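I've been asked a few times how our township ended up with a Revolutionary War marker in a grocery store parking lot. I spent most of April in the county records room, so I'll put what I found in one thread.

The marker is at the edge of the Kendari lot in Prukwood, by the cart return. It's a low granite stone with a bronze plate. The plate gives a year, 1783, and says that soldiers on their way home from the war camped on the site. It gives no unit and no names.

The land was a farm then. The deed book calls it "the Semeniuk place" from the late 1800s on, after the family that worked it longest. Before that it changed hands a lot, and the early deeds describe the lines by trees and a creek that has since been put in a pipe.

The camp itself is fairly well supported. There are two sources I trust. One is a tavern account book that lists bread, cider and horse feed sold to "soldiers discharged." The other is a claim for fence rails, filed by the farmer, who wanted to be paid for what got burned.

The fence claim is my favorite thing in the whole file. He asked for payment on 400 rails. The reply says the number "seems large for the nights stated." He wrote back and said the nights were cold.

I couldn't find out if he was ever paid. The page where the answer should be is missing, and the clerk who indexed the book in the 1930s wrote "wanting" next to the number. So it was gone by then.

People often tell me there are graves on the site. I looked for any record of a burial and didn't find one. The church register for that year has gaps, so I can't rule it out, but the story first shows up in print in a newspaper column from the 1920s with no source given.

Same goes for the story that a general slept in the farmhouse. The house in the old postcards was built long after the war. There was an earlier house, but it stood on the other side of the creek, and I've seen nothing that puts any officer in it.

The stone went up for the Bicentennial. A veterans' group raised the money with pancake breakfasts and a raffle. At that point the field was still a field, and the stone stood by a gravel lane with a split rail fence behind it.

When the shopping center was approved, the planning board made the builder keep the marker in place. The minutes are clear on that. What they don't say is who has to look after it, and that's the root of most of the trouble since.

It has been hit by a plow at least once. There's a chip out of the left corner of the base, and the plate was off for two winters. The township thought the store had it. The store thought the township had it. It was in the road department garage, on a shelf behind the salt spreader parts. 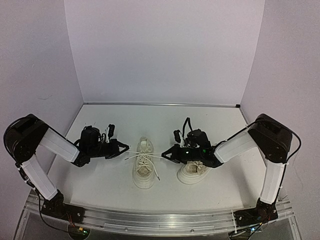 Once the plate was found, it was put back with new bolts, and the low curb around the stone was added at the same time. The curb helped. The plow drivers can see it now if someone puts the orange stakes in before the first snow.

A few people have asked for the stone to be moved to the park on Stakura Road. I understand why. There's shade there, and benches, and you wouldn't have to watch for cars while you read it. The veterans' post is split on it.

My own view is that it should stay. The plate says the soldiers camped on this site, and if you move it to the park that sentence is wrong. I'd sooner see a second sign at the park with a map and a longer account -- there's room there for the fence claim, at least.

The township has it on the agenda for next month. Two things are up for discussion: who maintains the stone, and whether to pay for a second sign. Moving it isn't on the list, but it can be raised in public comment.

If you go to see it, park on the bank side of the lot and walk over. Early morning is best, before 8 a.m., when the delivery trucks haven't started and the light is low enough to read the plate. Later in the day the glare makes it hard.

If you have old photos of the lot when it was still a field, I'd like to see them, especially any from the dedication. I've found only 3 so far, and all of them are of the crowd with the stone hidden behind it. Scans are fine. You can also drop prints at the library desk and I'll return them.

One correction to an older post of mine. I said the tavern book was at the state archives. It's at the county, in the second cabinet, filed under the tavern keeper's widow. Ask for it at the window and they'll bring it out. You can take pictures of the pages without flash.

Someone asked about the creek. It comes back out of the pipe behind the car wash, and you can follow it on foot down to the old mill bridge. The path is muddy in spring.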